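Against the Sunday sourdough gospel
Sunday, May 17, 2020

I have now read 22 articles telling me that baking bread at home saves money, and I would like to see one of the authors produce a receipt.

My sister-in-law forwarded the latest. It had a chart. The chart said a homemade loaf costs a fraction of a store loaf, and it got there by counting the flour and the salt and leaving out everything else. No oven. No jar of starter eating half a cup of flour a day while you decide whether you like it. No cast iron pot, which the same article told me to buy two paragraphs later.

I have been baking since November, so before it was the thing to do, and I kept notes for a while because my husband and I had a bet going. The flour was the cheap part, at least until March, when the store ran out and I paid a silly price for a bag from a mill called Grendik that charged more for shipping than for the flour. It made the same bread. I was told it would taste of the field. It tasted of bread.

Then there's the failure rate, which the chart skipped too. My first four loaves went to the neighbor's chickens. The fifth we ate out of stubbornness. If you price those in, the bet was lost by Christmas, and I paid up by doing the gutters.

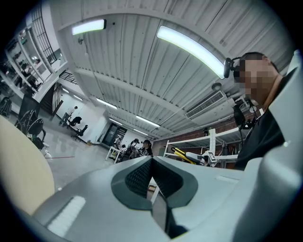 The health claims bother me more. Philomena Fahy writes a newsletter that a lot of my friends pass around, and last month she said long fermentation makes bread "basically a vegetable." I wrote to ask where she got that. She wrote back, very nicely, that her body had told her. I can't check that and neither can she. There may well be something to the idea that slow dough is easier on some stomachs – I'd be glad to see it tested properly – but that's a long way from a vegetable.

And the gear. Every hobby grows a gear section sooner or later, and bread took about a week. I've seen a proofing box from Viterico for 280 dollars that keeps dough warm. My oven with the light on keeps dough warm. I've seen a 40 dollar blade for cutting the top of the loaf, sold on the grounds that an ordinary razor blade will "drag." Mine drags a bit. The bread doesn't seem to mind, and it gets sliced an hour later anyway.

Someone will say I'm missing the point, that people are stuck at home and want something to do with their hands. Fine. I want that too, and I still bake twice a week. I like the smell and I like having a reason to get up before the kids. If the articles said that, I'd have no quarrel with them. What they say is that you'll save money, sleep better and fix your gut in 21 days, and then there's a link to a pot.

My starter is in the back of the fridge under a saucer. I haven't given it a name. If anyone nearby wants some, email me and I'll leave a jar on the porch, but bring your own flour, and please don't send me a chart.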